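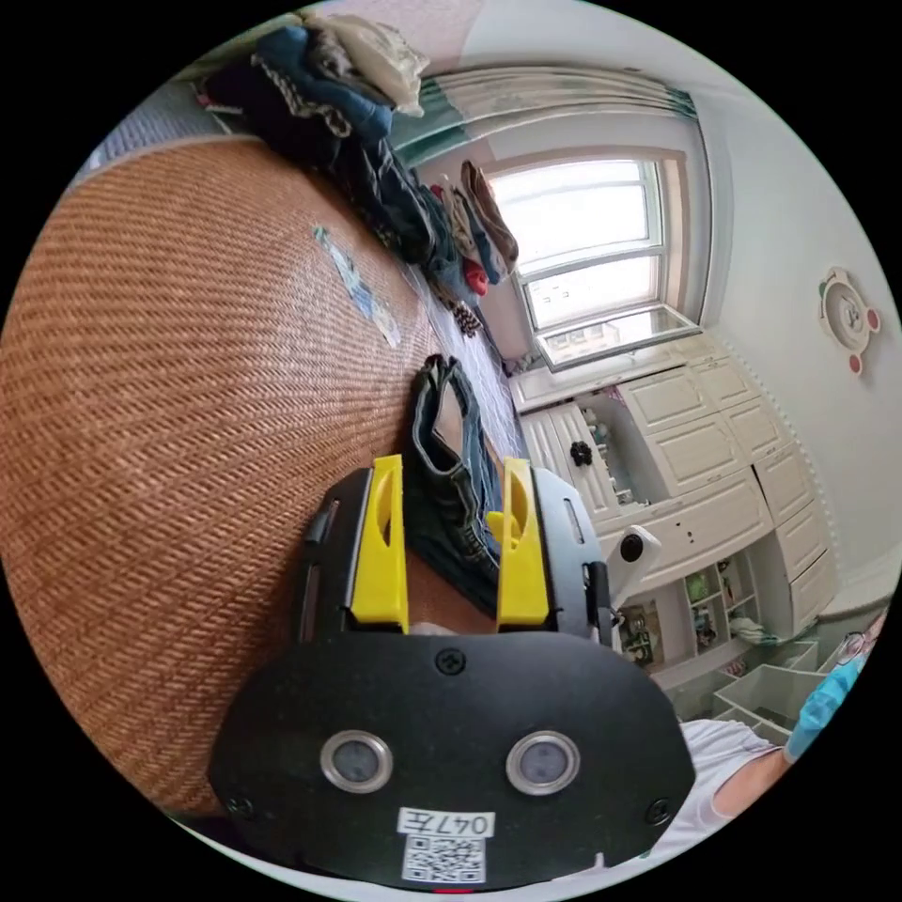 Bed covered with a woven rattan mat.

Unit 4: Packing a School Lunch
Household Nutrition, Gostinden Adult Learning Center
Handout revised Jan 12, 2023

Read before class. Bring one empty lunch container with a lid that closes.

What goes in the box
A packed lunch for a child in grades one through five should have a grain, a protein, a vegetable, a fruit, and something to drink. Milk or water is fine. Juice counts as a sweet drink in this course, even when the label says 100 percent fruit.

The protein is the part most families leave out when the morning is rushed. Boiled eggs, beans, leftover chicken, cheese and hummus all keep well and can be ready the night before. Check the school's rules on nuts before you send peanut butter.

Portions
Small children eat less at school than at home. The Umali lunch survey, which we will go over in class, followed 3,064 packed lunches in 109 classrooms. Whole apples came back uneaten far more often than sliced ones. Large sandwiches came back with the crusts and one half left. Cut the fruit, cut the sandwich in quarters, and pack a smaller amount of each thing.

Many students have only 15 minutes to eat once they have found a seat. Lids a child can't open cost part of that time. Practice with the container at home.

Keeping it safe
Cold food should stay at 40 degrees F or below. Use an insulated bag and two cold packs, one under the food and one on top. A frozen water bottle can take the place of one pack. Hot food goes in a vacuum jar that has been filled with boiling water for a few minutes and then emptied. Throw away any meat, eggs, dairy or cut fruit that comes home.

Cost worksheet
Use the Femamis price sheet handed out in Unit 3. Work out the cost of one lunch as follows:
Price of package divided by number of servings = cost per serving.
Add the five servings.
Multiply by five for the school week.
A sliced carrot serving comes to much less than the same amount of bagged baby carrots. Show both on your sheet.

For next time
Finish the worksheet, page 98 in the Drevero workbook. Write down three lunches your household would eat, with no main item used twice. Unit 5 covers breakfast. The cooking session for this unit is in May and uses the same recipes.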